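Setting up your mailing list in Liltico
Section 4: Importing contacts and sending your first newsletter
Last updated Aug 13, 2018

Right, this is the part I get the most emails about, so I've written it the way I do it myself when I set up a new account. Put the kettle on, it takes a little while the first time!

Before you start, you'll want your contacts saved as a CSV file, with one person per row and the email address in the first column. I keep first names in the second column.

1. Log in to Liltico and open Lists, then click New List. Give it a name you'll recognise in December (I once called three of them "test" and regretted it).

2. Click Import and choose your file. The free plan takes up to 2000 contacts per list. If yours is longer, split the file and import it in two goes.

3. Tick the box to say everybody on the list has agreed to hear from you. Please don't tick it if they haven't.

Caution: importing the same file twice doesn't create duplicates, but it does overwrite any names you've corrected by hand. I learnt this on the Marciniak list, all 1105 of them, and spent an evening typing names back in.

4. Go to Templates and pick Larno. It's my favourite for newsletters – one column, big headings, and it behaves itself on a phone.

5. Drop your pictures into the gallery block at the bottom. Keep each one under 400 KB or some inboxes will be slow to show it. The block stacks them in the order you upload them, and you can drag them about afterwards.

6. Send yourself a test and read it on your phone as well as your computer. Click every link, even the unsubscribe one (it's switched off in tests, so you won't lose yourself).

7. Happy? Press Schedule and choose a time. I go for mid-morning.

Note: you can still cancel a scheduled newsletter up to the moment it starts sending, but after that it's gone.

A gallery block in the Larno template, with four pictures in it: 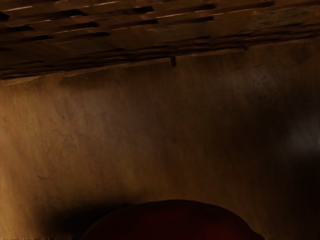
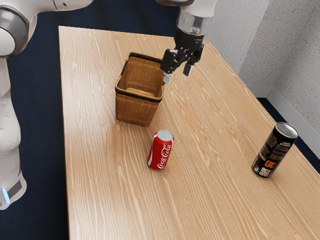
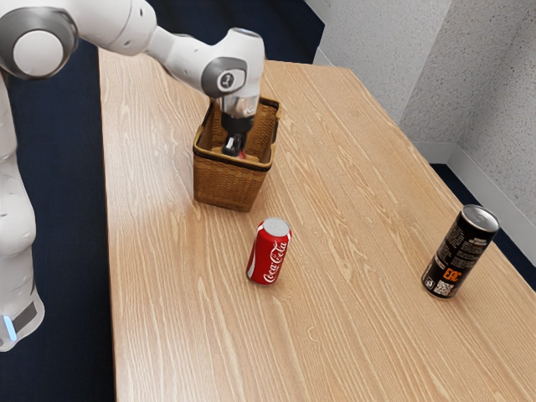
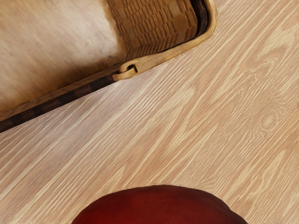
Fig. 4: Gallery block, pictures stacked, captions switched off.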